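The first thing people ask when they get off the bus in Cerndale is where the bakery went. It moved two doors down in April, into what used to be the shoe repair place, and the line now bends around the corner past the bank. By seven on a Sunday morning it has usually reached the mailbox, and everyone in it seems to be holding someone else's coffee.

I came for the rye, which I had been hearing about for years from a cousin who mails me half a loaf every winter (the other half never seems to make it to the post office). The starter behind it has been kept going through two floods and one very long power outage, and it lives in a crock that the morning crew calls Keane, after the street. 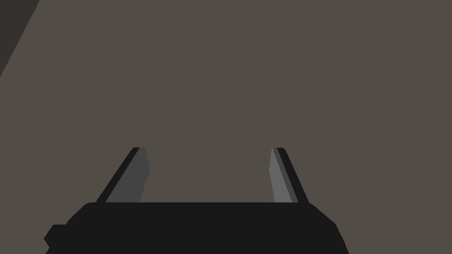
A plain taupe surface, with two gripper fingers in the foreground.

The dough gets mixed the night before and left alone for a good long while. I had always thought of rye as a stern sort of bread, the kind you eat because it's good for you, but the loaves that come out here are soft in the middle and a little sweet, with a crust that crackles when you squeeze it – and you will squeeze it, in the car, before you have even found your keys. On a busy weekend they bake 178 loaves 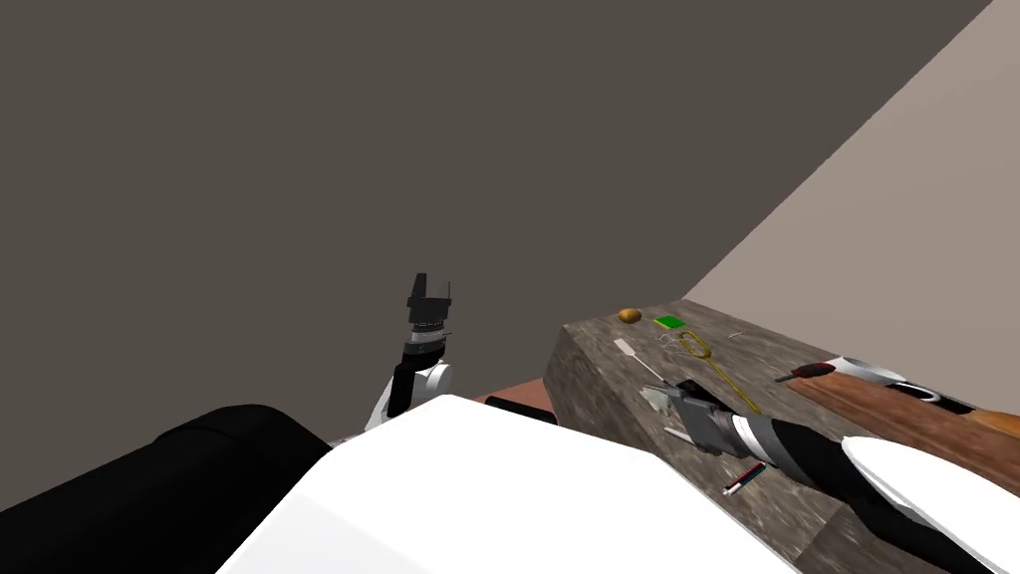
and sell the last of them well before lunch. The caraway ones go first, then the plain, and then the dark round ones that regulars slice thin and eat with cold butter and too much salt. I bought two of those and ate most of one on a bench by the river, watching the ducks and feeling very pleased with myself.

If you miss out, the Tradik market across the bridge takes a small delivery in the afternoon, though the crust has softened some by then. Toast it and you won't mind a bit!
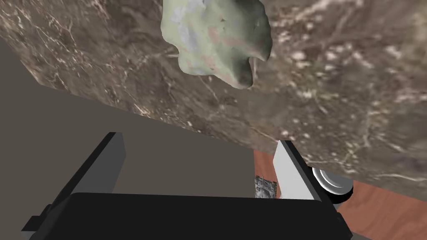 Can you freeze a loaf of rye?
Slice it first, wrap it well, and it will keep nicely for a couple of months. Toast the slices straight from the freezer.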